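Grastemell Support Forum > Portable Computers > Hardware
Thread: Tromotetti 32 - replacement of the internal fan

Dantas
Thursday, March 1, 2018
Members are advised that the fan on this model may be reached without removing the display. Take out the battery, release the keyboard and lift the palm rest. The fan is held by 2 screws.

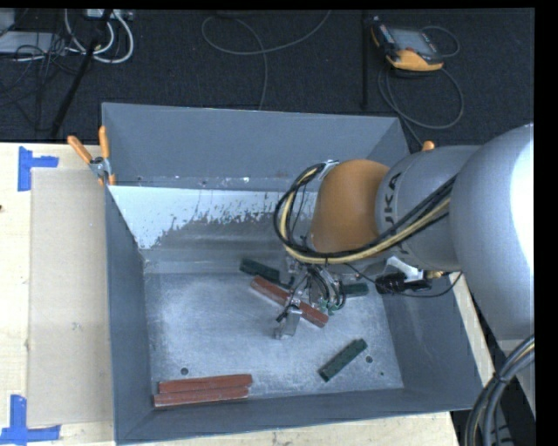
Grikgate
Reply to Dantas
I must disagree regarding the display. On units with the wide hinge, the palm rest will not clear the bracket, and forcing it may crack the left corner. The service manual places display removal first, on page 180.

Dantas
The manual was written for the earlier case. I have followed the shorter procedure on both versions without damage - provided that the hinge is opened fully.

Grikgate
That condition should have been stated in the first post. I would still direct new owners to the manual.

tm_bench
Please also note that the fan cable must be unplugged before the palm rest is turned over. It is very short.

Dantas
Agreed. I will amend the first post to include both points.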